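Last updated: September, 4:10 pm

Shop notebook - Gindville Career Center, prep for the regional skills contest

Ran the full mock contest this morning. Started at 8:30, finished just before noon. We had 61 entries on the sheet across all trades, and two never checked in. Both were down for precision machining, so that heat ran short and we gave the time to welding.

Welding is in decent shape. Fillet joints were clean on the flat plates, weaker on vertical. The Kusell practice plates are thicker than what the contest rules call for, so scores will look a little low. Need to reorder in the right size.

Electrical wiring went over time again. Four of six stations finished. The other two lost time reading the print, not pulling wire - more print reading next week, before anyone touches a panel.

Job interview round was moved to the Trương room because the hall was too loud. Keep it there. 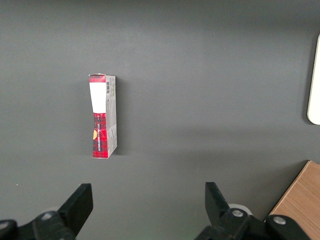

Score sheets still have the old point split for safety. Fix before the next run. The Skerka timers drifted against the wall clock, so use the wall clock for anything that counts.

To do: plates, score sheets, bus request, name tags.

Comments

weldshop2: Vertical plates are on the rack by the grinder if anyone wants extra practice before then.

panel_bench: Can we get the prints a day early? Would help my group.

frontdesk: Bus request is in.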